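Why I Picked Color for My Project
Reet Eglītis

I wanted to find out if people really agree on what "gray" means - my roommate and I sure don't! So I asked 30 students at Nirnwood to sort paint chips into gray, blue or green, and wow, did they argue.
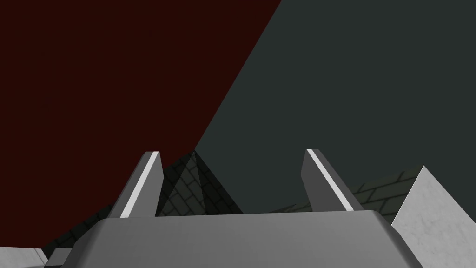 Fig. 1. Lighter and darker grays in a computer rendering.

The bluish chips caused the most trouble. Only 62 percent of the answers matched mine, and I still think I'm right. Next time I'd use the same lamp for everyone.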